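Home | Issues | Authors | Submit | Search

4. What Goes in the Basket

Our diary study collected 1,848 entries on the household fruit basket, an object that everybody owns and few people have views on until asked. Respondents in 60 homes wrote down, for 7 weeks, whatever they put into the basket and whatever they put beside it. We had budgeted a paragraph for the second category. It became most of the paper.

The basket has a firm public reputation as a place for fruit. In the entries it behaves more like a harbor, with a small protected interior and a great deal of traffic waiting outside. Apples get in easily. Bananas are admitted on a case-by-case basis, and one household in Sultberg ran a strict policy of one in, one out, the reasons for which were never written down and, we suspect, never spoken. Snacks in upright packaging are almost always left standing nearby, where they can be reached without disturbing the fruit. Several respondents described this arrangement as "healthy."

Bermúdez (the co-author, not the market town) proposed the term "apron" for the surface surrounding a basket, and we adopt it here after a long Monday on which no better word appeared. The apron collects items that are on their way in, items that have been evicted, and items with no connection to fruit at all. Size of basket made little difference. Larger baskets were not fuller; they simply had more distinguished aprons. Liners did matter. Respondents with a cloth liner were slower to put anything sticky or dusty inside, and a jelly cup would sit next to a lined basket for days.

Figure 3 shows the kind of layout we mean, with apples, a banana and a tall snack can all on the table around the basket.
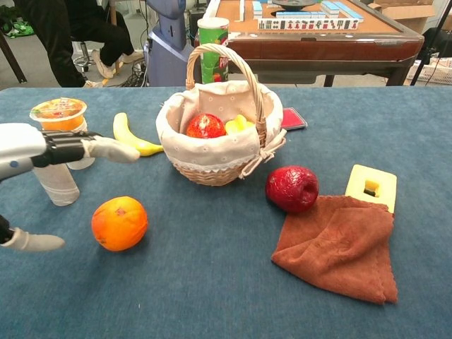
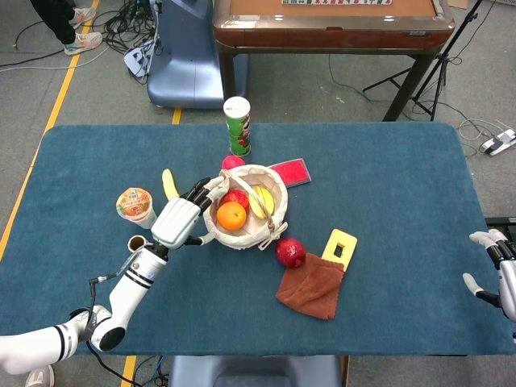

Figure 3. Two views of a tabletop with a basket, fruit inside it, and more fruit on the apron.

Usman Mohmand, commenting on a draft of this section, objected that we treat the fruit outside as a failure of tidying, when in his own kitchen it is the fruit due to be eaten next and the basket is where the rest waits its turn. He asked us to recode the apples on that basis. We recoded the apples, and the apron grew again.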